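Bin and floor check, Barkach store room
Monday, March 20, 2023
Checked by Necati Bilgin

Item 3. Gray bin, walls — scuffed on the right side. Pass.
Item 4. Sloping panel — dark smudges and scratches, lower right. Wipe down and look again.
Item 5. Bin floor — worn, many fine scratches. Pass, keep on the list.

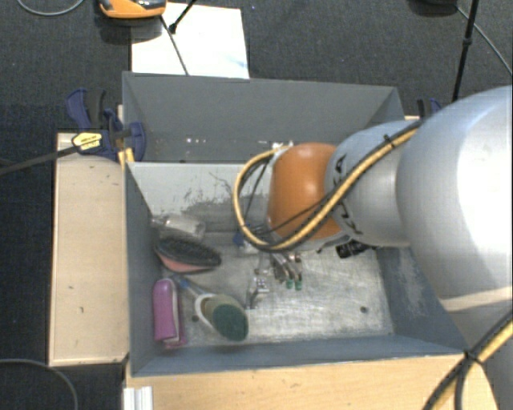

Mared Ellis asked whether scratches need logging each time. Only if a fingernail catches in one, and then measure it.

Item 6. Carpet under bin — lift the edge and check for grit. Open.

Next check in September.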